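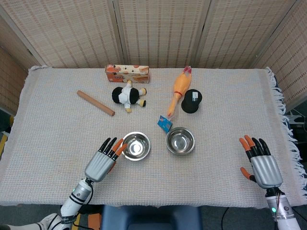 A fringed tablecloth in cream-white knit, with a folding screen of woven panels behind the table.

Tablecloth

A tablecloth is a cloth laid over a table, either to protect the surface or to decorate it. Tablecloths are made from woven, knitted, crocheted or coated fabrics and are sold in square, rectangular, round and oval shapes. The name is used for cloths that cover the whole top and usually hang over at least one edge. Smaller pieces are known as runners, toppers or placemats, depending on size and position.

Construction

Most household tablecloths are woven. Plain weave and damask are the usual structures in linen and cotton, and polyester blends are common in cloths meant for frequent washing. Woven cloths hold their shape well and take a sharp crease from the iron.

Knitted tablecloths are made from interlocking loops. They stretch more than woven cloths and drape softly at the corners. A fine knit can show a regular grid across the whole surface, as in the cloth at the head of this article. Heavier yarns give a thicker fabric that cushions crockery and deadens the sound of cutlery, but small objects such as salt shakers and egg cups may sit less firmly on it.

Coated cloths have a layer of vinyl or acrylic over a fabric backing. They are wiped clean and are popular for outdoor tables and children's craft.

Edges

The edge of a tablecloth is finished to stop it fraying or curling. The commonest finish is a folded hem with mitred corners. Other finishes include:

Rolled hem: a very narrow hem, used on light fabrics.
Scalloped edge: curved shapes bound with close stitching.
Crocheted edge: a worked border added to a finished cloth.
Fringe: loose threads or yarns hanging from the edge, either drawn from the cloth itself or attached as a separate trim.

A fringe may be left loose or knotted into groups. Loose fringe moves freely and tangles in the wash, and is normally combed out with the fingers while damp. Knotted fringe stays tidier but takes longer to dry. Some cloths carry fringe on all sides and others only on the two short ends.

Size and drop

The drop is the length of cloth hanging below the tabletop. To find the size needed, the drop is doubled and added to both the length and the width of the table. A table 201 cm long with a drop of just under 20 cm at each end takes a cloth 240 cm long. A drop in this range is usual for everyday meals, as it clears the laps of people seated at the table. Formal settings use a longer drop, and buffet tables are often covered to the floor.

Fringe is measured separately by most makers. Labels that give a single figure without saying whether the fringe is included are a frequent cause of cloths being returned. Knitted cloths are also affected by their own weight and can gain up to 16 cm in length if they are hung on a line while soaking wet.

Regional examples

The district of Berness has a tradition of pale knitted table covers, generally in undyed cream or off-white. The older Berness pieces were made in strips and joined by hand, with the seams running the length of the table. The Tornen mill later produced them in a single width on flat-bed machines, and the joined type became uncommon. A catalogue of the mill's household goods prepared by the textile historian Tomomi Okabe lists 106 patterns, most of them small grids and ribs. Okabe groups the patterns by stitch and treats the fringed cloths as a separate class, on the grounds that the trim was bought in from Rusano and not made at the mill.

The Katayama workshop makes a related cloth with a closer stitch and a fringe along the long sides. It is intended for low tables and is narrower than the Tornen type.

Use

Apart from meals, covered tables are used for display, baking, games and the sorting of small household items. A plain pale cloth makes coloured objects easy to see and is often chosen for this reason at craft stalls and school fairs. For rolling pastry, a board or mat is placed on top of the cloth, as flour works its way into knitted fabric and is hard to brush out. Mixing bowls of stainless steel are safe on a cloth but slide with it if the cloth is not held down.

Cloths may be secured with clips, corner weights or a non-slip underlay. A felt underlay also protects polished tops from heat marks.

Care

Woven cotton and linen cloths are washed warm and ironed slightly damp. Knitted cloths are washed cool on a gentle cycle, in a mesh bag if they are fringed, and dried flat. They are pressed lightly with steam through a second cloth. Wringing distorts the stitches, and a snag should be eased back through to the wrong side with a blunt needle. It should not be cut.

Grease is treated with dishwashing liquid before washing. Tea, wine and fruit stains are rinsed from the back with cold water. Candle wax is left to harden and then lifted off, and any residue is drawn out with a warm iron over absorbent paper.

Knitted cloths are stored folded or rolled, never on a hanger. For long storage they are refolded from time to time along different lines. White and cream cloths may yellow if put away with starch or detergent still in them.

See also

Damask
Doily
Placemat
Table runner

Page last revised 5/15/26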